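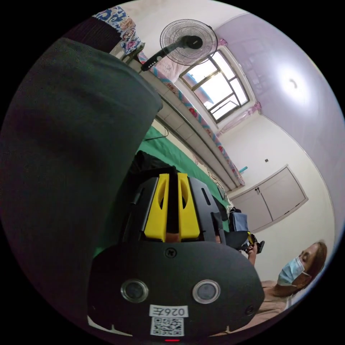 Reading time: 3 minutes

Keeping a Shared Bedroom in Order: Project Report

Lovisa Torvik and Kgomotso Mokoena
Household and Textile Studies, second-year project

1. Background

The project considered how bed linen and clothing are handled in a room used by more than one person. It was carried out in the practice bedroom at Ondari House between January and March. The bed is the largest flat surface in most bedrooms of this kind, and things put down for a moment tend to stay on it. In the room studied, a green sheet covered the bed, and a blue cloth item lying near one end is typical of what was recorded under the heading "left on bed".

The aim was to compare two ways of tidying. In the first, which we called the Iseo order, the bed is cleared and made before anything else is touched. In the second, the Bikeo order, the floor and shelves are dealt with first and the bed is left until last.

2. Method

Each session lasted 15 minutes. The room was set out beforehand according to a written plan, with garments, towels and small belongings placed at marked points. Those taking part were told which order to follow but were given no advice on folding. Times were noted at the moment the bed was made and again when the person said that the room was finished.

An item was entered each time it was picked up and put down. Across the project 3,488 entries were made, of which 2,770 concerned textiles. The remainder were books, chargers, shoes and similar objects. Cables were entered separately from the third week onwards, as they were often moved along with the bedding and the first record sheet had no place for them.

3. Results

Sessions in the Iseo order contained fewer repeat handlings. Once the sheet was straight, participants used the bed for folding and carried finished piles directly to the shelf. In the Bikeo order, clothing from the floor was commonly placed on the unmade bed and had to be lifted again before the sheet could be pulled flat.

The difference in total time was small. Participants who folded slowly did so in both orders, and two of them preferred the Bikeo order in spite of the additional lifting – they disliked disturbing a bed they had just made.

4. Limitations

Only one room and one bed were used. The sheet was a flat one, and a fitted sheet might give other results. The budget of 2,000 kronor did not allow for a second set of bedding, so laundering determined when sessions could be held. Entries from the first two weeks are less detailed than the later ones.

5. Further work

The record sheet has been revised and is kept in the Ndlovu reading room together with the room plans. A further group intends to repeat the sessions with a duvet and two pillows in the coming term.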